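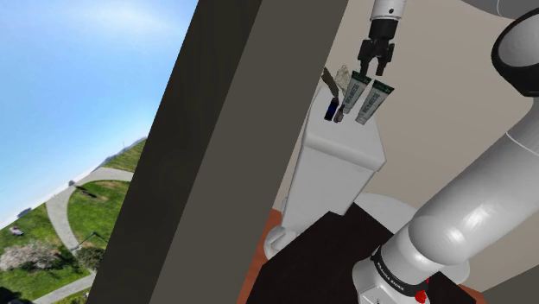 Open day at Olport: what I learned about shopping for a robot arm

August 27, 2019

I went to the Olport open day with a notebook, a sandwich and one job: find out what we'd need to put in next year's budget if we want an arm picking small items at our packing bench. I came home with nine pages of notes and a very different spreadsheet (sorry in advance to whoever has to approve it).

The simulation room

My favorite stop, and I nearly skipped it! They do a lot of their planning on screen before anyone orders anything. The one I watched had a white Franka Emika arm on its base, with the black two-finger gripper pointing down over a couple of squeeze tubes on a white pedestal, and some smaller odds and ends next to them. Blue sky and a park with a blossoming tree outside, which made me want to move in.

Squeeze tubes are just the kind of thing we pack, so I hung around and asked far too many questions. The advice I wrote down in capitals was to model your worst items first. Ours lean on each other and lie at silly angles, and boxes are easy by comparison. If the fingers can't get in between two tubes on screen, you want to know that before you've paid for the fingers.

What to put in the budget

I'd planned on a line for the arm and a line for "extras." Ha. The people at the Stovley table went through my sheet with me and we added a spare set of fingers, a proper pedestal, guarding, training for two people, and 40 hours of setup time. They also thought I should allow roughly 200 hours in the first year for fiddling with it, which sounded like a lot until I remembered our label printer.

Small parts add up too. I priced mounting hardware and cables from the Miettinen catalog over lunch and got to $2,143 without anything fancy in the basket. One adapter plate was $262 - for a plate!

Renting first

Kullia had a stand by the exit and they rent out whole cells by the month. I hadn't considered it at all. Their December slots were still open, and that's our busiest month, so I'm torn. It would be a real test, but it's also when I have the least patience.

Getting there

Parking is behind the main building and fills up early. Coffee was free, the cinnamon rolls were gone by ten. Bring your item dimensions and weights with you, including the ugly ones. I only had half of mine and had to promise to email the rest.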